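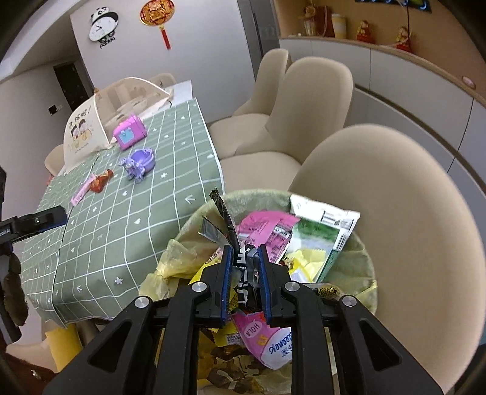

Embalagem flexível

Embalagem flexível é o nome que se dá a todo invólucro que muda de forma quando a gente aperta, enche ou esvazia: o papel da bala, o saquinho do biscoito, o sachê de molho, o pacote de café. Escrevo sobre isso há anos e ainda me espanto com a quantidade de coisa que cabe nessa definição (minha gaveta de amostras que o diga!). O oposto é a embalagem rígida, caso do vidro, da lata e do pote de plástico grosso.

Origem

Antes do plástico, o que havia era papel, e papel encerado quando o produto era gorduroso ou grudava. O celofane, feito de celulose, apareceu no começo do século XX e mudou tudo, porque deixava ver o que estava dentro - e quem vende bombom sabe o quanto isso vale. Depois vieram o polietileno e o polipropileno, mais baratos e bem menos sensíveis à umidade. Minha avó guardava papel de bombom alisado com a unha entre as páginas do livro de receitas, e foi ali que comecei a prestar atenção no assunto.

Materiais

O mais comum hoje em doces e salgadinhos é o BOPP, sigla em inglês para polipropileno biorientado. É um filme esticado em 2 direções durante a fabricação, o que o deixa resistente e com aquele barulhinho que acorda a casa inteira às onze da noite. O polietileno é mais mole e serve bem para a camada de solda, a que derrete e fecha o pacote. O aspecto prateado por dentro costuma ser uma camada finíssima de alumínio depositada a vácuo, que segura luz e oxigênio.

Muita embalagem junta vários desses materiais num sanduíche só, o chamado laminado. Kofi Darko, que me ensinou quase tudo o que sei de laminação, gostava de rasgar um sachê bem devagar para mostrar as camadas se separando. Na apostila que ele escreveu para a Seixas havia um exemplo com 4 camadas, e eu levei uma tarde inteira para entender a função de cada uma.

Tipos de fechamento

O fechamento torcido é o clássico da bala: uma ou duas pontas giradas, sem cola nem calor. Precisa de um filme que guarde a torção, senão ele desenrola sozinho na caixa. O flow pack, usado em barras e biscoitos, tem uma solda comprida nas costas e duas nas pontas, muitas vezes com a borda serrilhada para facilitar o rasgo. Há ainda o stand-up pouch, que fica de pé por causa da dobra no fundo, e o sachê de solda nos quatro lados, que eu nunca consigo abrir sem sujar a mão.

Impressão

A maior parte sai em flexografia ou rotogravura. A rotogravura usa cilindros gravados, caros, e compensa em tiragens grandes; a flexografia usa clichês mais baratos e melhorou demais nos últimos tempos. Para lotes pequenos existe a impressão digital. A Gretura, por exemplo, aceita pedidos a partir de 500 unidades, uma alegria para quem faz brigadeiro em casa e quer o nome no pacotinho.

Descarte e reciclagem

Aqui a conversa fica menos alegre. Um filme de um material só pode ser reciclado com relativa facilidade, desde que alguém colete. Já o laminado é difícil de separar, e por ser leve e muitas vezes sujo de comida rende pouco na triagem. No Brasil, os símbolos numerados dentro do triângulo ajudam: 2 é polietileno de alta densidade, 4 é o de baixa densidade, 5 é polipropileno. O 7 quer dizer "outros" e costuma aparecer nos laminados.

Ver também

Celofane
Polipropileno
Rotogravura
Coleta seletiva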